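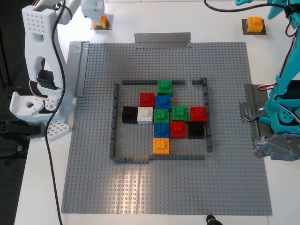 Nusis Assembly Services - Bench Automation Working Group

Minutes of meeting, 2018-01-25

Present: Kuo-hua Wu (chair), Balakrishnan Alva, Jucélia Trindade, Adalberto Rangel
Apologies: Aqeel Dhanial

1. Previous minutes
Accepted with one correction. The Rallis contract covers kit sorting only, not final packing.

2. Brick trials
Alva reported on the arm trials using LEGO bricks as stand-in parts. The 2x2 bricks are held inside a low walled square on a gray baseplate, with tape and metal angle pieces along the plate edges. The trial log stands at 2961 picks. Bricks packed against each other remain the main source of missed grasps. Alva wants finger clearance treated as a separate fault code; at present it is logged with dropped parts, and the two need different fixes.

Trindade asked who clears a missed grasp on second shift. Agreed that the bench operator does, with the arms stopped, and that the time is booked to the trial and kept out of the operator's rate.

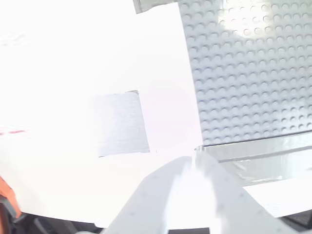 3. Lighting
Rangel stated that glare on white work surfaces makes it hard to judge part edges on the monitor. Operators who check picks on screen have asked for shorter turns. Wu approved a limit of 200 picks per turn, then a change of task. Rangel to get a price from Duvier for matte bench covers.

4. Changes to bench jobs
Trindade presented the draft job sheet. Hand sorting at the Poda line drops from a full-shift task to a part-shift task. The remaining hours go to tray loading, fault clearing and sample checks. Eight operators are affected. Pay grade is unchanged until the July review.

Alva noted that fault clearing needs more training than the sheet allows. Rangel asked that experienced sorters be consulted on tray layout before it is fixed - two of them have already marked up the drawing. Agreed.

5. Actions
Alva: split the fault codes, then run a further 1000 picks.
Rangel: bench cover price; collect layout comments.
Trindade: revise training hours on the job sheet.
Dhanial: confirm stop button positions with second shift.

6. Next meeting
Date to be set by Wu once the bench cover price is in.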